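Jillside imitation

Jillside imitation is a way of teaching two robot arms to share a tabletop job by copying people. I first ran into it through the Polton group's write-up, and I've been hooked ever since! The basic idea is pretty simple: a person steers both arms through a task again and again, and a model learns what comes next from the joint positions and the camera views.

Go stones are a favorite test (small, slippery, and annoying to pick up, even for me). The Polton set has 1,013 runs, collected by 3 operators, and the trained model places a stone on the right crossing far more often than the older Kairys method did. 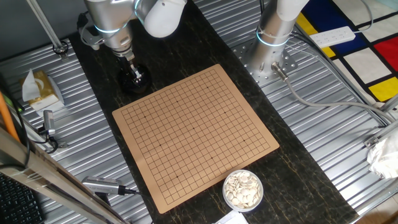 Sarmīte Rimkutė objects that placing stones is the easy half, and that a fair test would make the arms clear the board afterward too. I kind of agree with her. The follow-up at Gorkcombe did add clearing, but with only 23 runs, so I wouldn't lean on it much yet.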